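Recording the Tray Task with the Hand-Held Gripper
Werik Robotics Club, build notes, updated 11/21/22

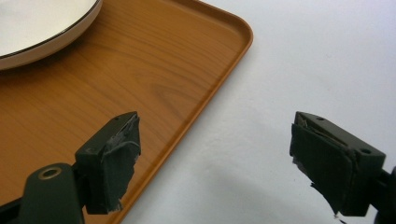
Gripper open over the tray rim, plate at upper left.

These steps cover recording demonstrations for the tray task. They assume you have read the Pemon setup page and can log in to the lab laptop. Questions go to Mitra Shahbazi, who keeps the recording sheet.

Before you start

Check the finger pads. Frayed tape is acceptable as long as it does not hang into the camera view far enough to hide the contact point. If a pad turns on its block when you push it with your thumb, rewrap it. Use two layers and overlap the edge by half the tape width. Tighten the finger screws by hand only. The holes in the October batch of blocks strip easily.

Set up the table

1. Clear the white table and wipe it down.
2. Set the wood-grain tray at an angle to the table edge. Change the angle between runs. The first set had the tray square to the table every time, and the policy trained on it failed on anything else.
3. Put the round white plate on the tray, flat, near a corner.
4. Turn on the overhead light and close the blinds. Soft shadows on the table are fine.

Record a run

1. Open the fingers fully and start the Selik recorder. Wait for the tone.
2. Move to the start pose: one finger over the tray, the other over the bare table, rim between them. Hold still for one second.
3. Lower until the tips are below the top of the rim. Do not touch the table.
4. Close slowly. Stop when both pads are in contact.
5. Drag the tray up to 200 mm. Do not lift it.
6. Open, raise straight up, and stop the recorder.

Keep the plate in view for the whole run. If it slides, finish the motion anyway and mark the run S in the sheet.

Check the files

Open the last run in the viewer and step through it. Frame 46 should fall inside the one-second hold. If the fingers are already moving there, you started too early, and the run has to be repeated. Delete runs with dropped frames before syncing.

The current set has 397 runs, of which 97 are marked S. Keep the S runs in their own folder. The Taşdemir training script reads every folder it finds under the main path, so move the S folder out of that path before you train.

Known problems

Tracking is lost when the gripper is tilted far enough that the camera sees only tabletop. Keep part of the tray or plate in view.

The recorder tone does not play if the laptop is muted.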